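Tags: teleoperation, bimanual, imitation-learning, data-quality
Asked 9/19/25

Two-arm teleop: follower arms fight each other when both grippers are on one rigid object

We are collecting demonstrations for a two-arm task set on a Bruleck cell. Leader arms are held by the operator, follower arms copy joint positions one to one. Single-arm tasks and handovers of small objects are fine. The problem is large rigid objects, and the current one is a hard-shell suitcase lying on its side. The task is "turn the suitcase to face the rail, then stand it up on its wheels."

With one gripper in contact everything tracks well. Once the second gripper is on the shell, the commanded and measured joint positions on both arms start to separate. The error sits mostly in the shoulder and elbow, grows while the operator is holding still, and then one side lets go and the case jumps. Sometimes a follower goes into overcurrent and drops out, which ends the episode.

Setup, so that people don't have to ask:

Both followers are on a shared rail at the front of the cell. Control is joint position, no force feedback to the leaders. Recording goes through Illuvell, which logs leader position, follower position, motor current and video on a common clock. Gains are the vendor defaults. I have lowered the proportional gain on the shoulders once, in March, and put it back because free-space tracking got sloppy and the operators complained. 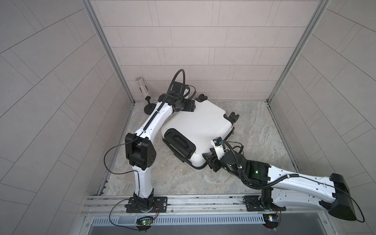
Suitcase task, fixed camera view. Left gripper over the upper corner, right gripper at the lower edge near the handle.

What I have checked so far. The base-to-base calibration was redone with the Vendness plate and the residual is small compared with the error I see under contact. Swapping the operator changes how often it happens but does not remove it. Swapping the left and right leader arms changes nothing. The floor of the cell is smooth, so the case slides easily until it is pinned from two sides.

Questions:

1. Is this a control problem or an operator problem?
2. If I keep the episodes where the arms were fighting but the task succeeded, does that hurt the policy? We train on leader positions as the action, not follower positions.
3. Is there any accepted way to score this, so I can filter the set without watching every episode? We have 4,000 episodes across all tasks and I can't review them by eye.

3 comments

Comment: Which joint trips first?
Comment: Right elbow usually, then left shoulder. It is not consistent enough for me to blame one motor.
Comment: Check the cable routing on the forearm too. A tight loop adds torque at the wrist and looks like contact in the current log.

2 answers

Accepted answer — score 31

It is both, and you can reduce it from both sides.

On the control side: two position-controlled arms touching one rigid body make a closed chain. The operator's two hands are not in a closed chain, as the leader arms are free in the air. So the distance between the leader grippers can shrink or grow without the operator feeling anything, while the distance between the follower grippers is fixed by the suitcase. All of the difference turns into position error, and position error times gain is squeeze force. Your "grows while holding still" is hand drift. Calibration will not fix it, although bad calibration would make it worse.

Things that work, in the order I would try them:

Clamp the commanded position so that it can never be more than a set distance from the measured one, per joint. This caps the force. Free-space tracking keeps its stiffness provided the clamp is wider than your normal tracking lag. Take the lag from your single-arm logs and start a little above it.

Lower the current limit on the shoulders and elbows until the motor saturates well below the trip level. A saturated motor yields. A tripped one drops out and you lose the episode.

Add some feedback to the leader. You don't need real bilateral control. A weak torque proportional to follower error is enough to tell the operator that the hands have come too close. If your leaders have no usable motors, a tone driven by the summed error does a fair job.

On the operator side, don't have both hands push at the same time. One gripper should be the pivot and the other should do the moving. For turning the case on the floor, set the pivot gripper lightly against the shell and let the other one drag the far side around it. For standing it up, change roles on purpose and pause between the two. Write down which hand is the pivot for which phase and have every operator use the same choice. Otherwise the policy has to learn a mix of two strategies and it will average them somewhere in the middle, with predictable results on a rigid object.

Question 2: with leader positions as the action, the squeeze is part of the label. The policy learns to command a point inside the shell. A small amount of that is wanted, because it is what produces grip force. A large amount will be reproduced as large. If you switch to follower positions as the action you lose grip force altogether and the grippers tend to slide off. Keep the leader positions, but store them after the clamp. That way the label is what the controller was really told to do.

Question 3: I don't know of a standard. What I use is the integral of follower error over the part of the episode where both arms show contact current, divided by the length of that part. Plot it as a histogram per task. Ours had two clear humps and we cut between them. Review a small sample on each side of the cut before you delete anything — our first threshold removed most of the slow, careful episodes, which were the good ones.

2 comments

Comment (asker): The clamp fixed the dropouts. Still getting squeeze on the stand-up phase but much lower. Storing the clamped value was the part I had missed.
Comment: If you clamp after the network hop, make sure the logger reads it there as well. Illuvell will happily record the value before the clamp unless you point it at the other topic.

Answer — score 4

Have you tried softer fingertips? We put rubber pads on ours and had less slipping on plastic boxes. It also took some of the force out, I think, though I never measured it. They wear down and then your gripper zero is off, so re-zero when you change them.

For the filtering there is a script in the Palaniappan tools that flags high current episodes. I haven't run it on two-arm data. It may only look at one arm at a time, which would miss the case where both are moderately loaded against each other.

1 comment

Comment: It is per arm. You can sum the two outputs yourself, but the timestamps have to be aligned first.

Shares: 2

Filed under: Teleoperation and demonstration > Two-arm setups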